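Clurkside pauses packing sessions after gripper fault, and here's what we know so far

I'm Moushumi Siddiqui and I look after the packing work at Clurkside, so it falls to me to tell you why we stopped on Wednesday. It's a bit of a dull fault but it could have pinched somebody, so I'd like it out in the open.

We collect our data with a pair of hand-held grippers, one in each hand, both cabled. At 2 in the afternoon Iara Huenchumán let go of the trigger on her right gripper and the fingers stayed shut. She tried again, and they opened a good second late -- then closed by themselves. Her other hand was well clear, thank goodness! She hit the stop, put both units down and called Vangelis Katsaros over from the workshop.

Vangelis found a worn cable joint where the lead goes into the back of the handle. If you lift the gripper high and turn your wrist, the lead pulls and the signal drops out. We'd run 1,286 sessions on that pair without a problem, and our own checklist only asked for a look at the cables every 2,000. That was too long a gap and I'm the one who signed it off, so that's on me.

The job itself is simple enough, small boxes in and out of bags and baskets, but there's a lot of reaching over soft things and that's hard on a lead.
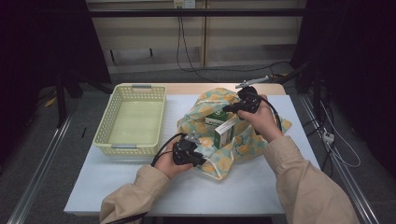 Two-handed work with the grippers: small medicine boxes in a fabric bag, with a basket alongside.

We've gone back through the recordings and set aside 356 that may have the same dropout in them. They won't go to our partners at Idedov until Elba Vergara has checked each one. Drivberg, who make the handles, are sending new leads with a proper strain relief, and we'll look at every cable before each shift from now on.

Nobody was hurt. Packing starts again when the new leads have passed their tests, and I won't be rushing that -- ring me if you want to know more.

Contact: Moushumi Siddiqui, Clurkside press desk | © Clurkside | Back to top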